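Fold the Dark Things Too

Most people fold the white shirts and let the navy ones sit in a heap. The creases hardly show in poor light, so the heap stays.

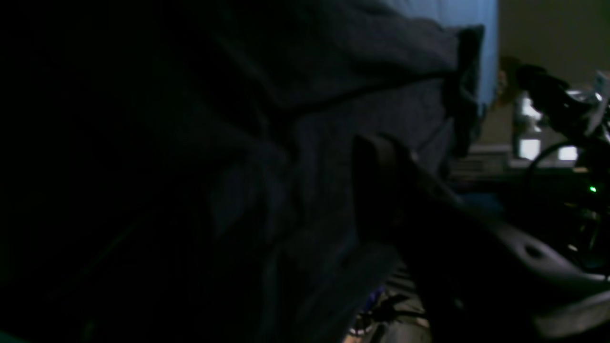
Why It Matters

Dark cloth creases like any other. I spent 12 minutes on my pile last June and wore it all without ironing.

Heathered knits are the worst -- they pucker wherever they get bunched. 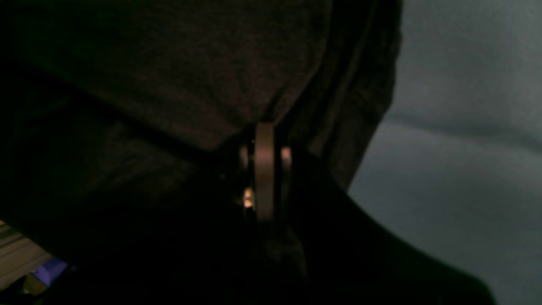
Start by laying the cloth flat under a good lamp. Smooth it from the middle, then fold it 2 times and put it away.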